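Section 5 — Cup Rack and Tray, Setting Up and Daily Use

Applies to Naltero cup set 1616 and the Cusholm serving tray. If you have the older 1100 rack the dowel goes in from the other side, see the fold-out sheet.

Before you start

Clear a flat spot. Level if you can, a sloped counter sends the drips the wrong way. Cover the surface if it scratches easy. Wipe down the rack rails with a damp cloth, there's often a bit of packing dust on them.

Parts
Wire rack, white
Wooden dowel, rounded ends
Plastic cups, pastel colors
Serving tray, cream, Rabbit print

Putting the rack together

1. Stand the rack on its feet. Slanted side toward you.
2. Slide the dowel across the middle. It should stick out past the wire a little. Don't trim it.
3. Push gently until it stops. No hammer, no pliers.
4. Rock the rack with one hand. If it wobbles, take the dowel out and start over from step 2.

Note: dowel feels tight the first few times. Normal. Do not oil it.

Loading the cups

5. Shake out the water over the sink first.
6. Cups go upside down, one row above the dowel and one row below. A bit of tilt is fine.
7. Fill the lower row first — the rack tips less that way.
8. Leave a gap between cups so air gets thru.

Caution: no glass or stoneware on this rack. It's made for the plastic cups in the set and nothing heavier. Knives and forks fall right through the wires, keep them somewhere else.

Placing the tray

Put the tray next to the rack, not under it. It has a low rim and will hold a small spill but it is not a drip pan. Leave enough room to lift a cup off without knocking the tray.

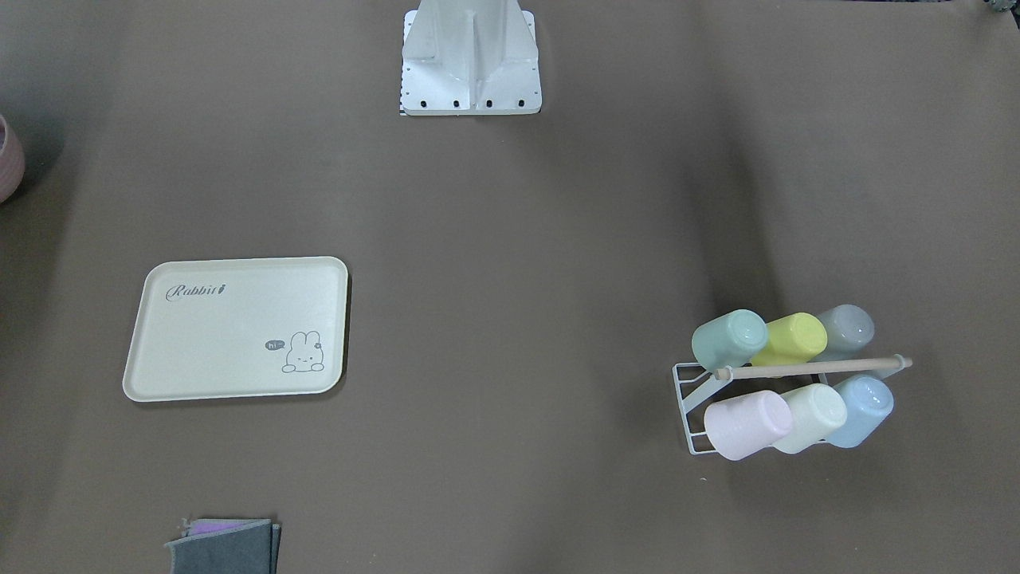

If you're left handed, swap the two over. Either side works as long as both sit flat and neither one hangs off the counter.

9. Turn the tray so the word Rabbit reads right way up and the bunny is at the bottom. Only matters for looks.
10. Move cups to the tray once they are dry to the touch. Check inside the rim, water hides there.
11. Carry with two hands. Set cups toward the middle.

Caution: do not carry the tray and the rack together. Do not stack the rack on the tray for storage, the wire feet will mark the print.

Cleaning

Rack: warm water, dish soap, soft sponge. Take the dowel out first. Dry the wire right away, espescially where the rails meet.
Dowel: wipe only. Never soak. If it gets wet stand it on end overnight.
Tray: soft cloth, mild soap. No scouring pads on the lettering or the speech bubble.
Cups: hand wash. Tea stains come out with baking soda and water, leave it 5 minutes and rinse.

Note: Clonditz rack cleaner is OK on the wire. Keep it off the wood and the tray.

Spare parts

Dowel is part 2311. Order thru the Kudo parts desk, have the set number ready. Cups are sold as a full set only. Tray is seperate — not covered by the rack warranty.

Section 6 covers wall storage.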